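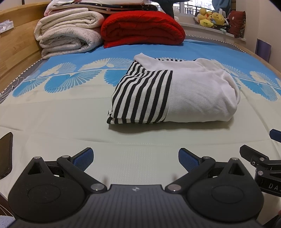
How to Fold a Knit Top With the Hand Grippers

Groslow housekeepers have always folded by hand. Since the start of the month, part of each folding shift is done with a pair of hand-held grippers, and the recordings go to Durkanero, where the Fallus folding machine is being trained. These steps cover knit tops with long sleeves. Towels and bedding have their own page.

Before you start

Move folded blankets and towels to the far end of the bed. You need clear sheet on both sides of the garment. Hold one gripper in each hand, close and open both a few times, and check that the pads meet evenly. If one sticks, put it aside and fill out form 3206.

Step 1. Lay the garment down

Put the top on the sheet and open it out as far as it will go. Knits bunch up, so expect to spend longer here than you would with your hands. Find the sleeves first. On striped fabric they are easy to lose, and following the direction of the stripes helps.

Step 2. Bring in the sleeves

Pinch the cloth with one gripper to hold it and use the other to carry the sleeve. Keep the pads off buttons and pull from plain fabric. Let go with both grippers before you change sides.

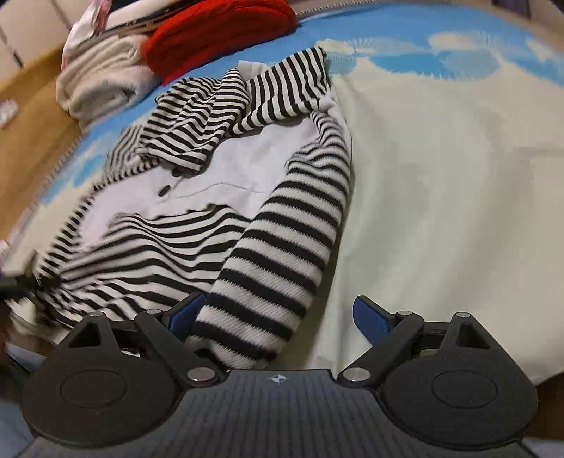
Groslow, February 26, 2023

The change to Step 2 below replaces the one handed out at the first training session.

If a sleeve slides back out, leave it and pick it up again from where it lies. Do not start the garment over. The Durkanero team wants corrections left in the recording, and a slow fold counts the same as a fast one. Speed is not reported to your shift lead.

Step 3. Fold to a rectangle

Fold the sides in, then bring the bottom up toward the collar. A rough rectangle is fine. Smooth it with the closed tips and set it flat on the sheet.

Step 4. Rest

Stop for 10 minutes after each set. The grip uses the thumb and wrist more than ordinary folding does, and several people have reported sore hands.

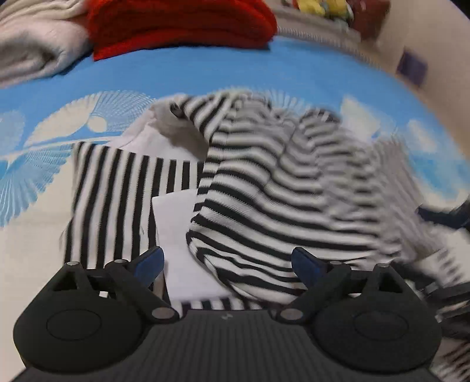 What changes on your shift

Gripper time is paid at your normal rate and comes out of your folding hours, so your room list is shorter on those days. The 33 people trained so far have turned in 235 finished folds.

Fallus is planned for flat items at the Dumitrescu building first. Clothing stays with staff for now. Groslow has agreed to give notice before that changes, and questions about hours should go to the scheduling desk.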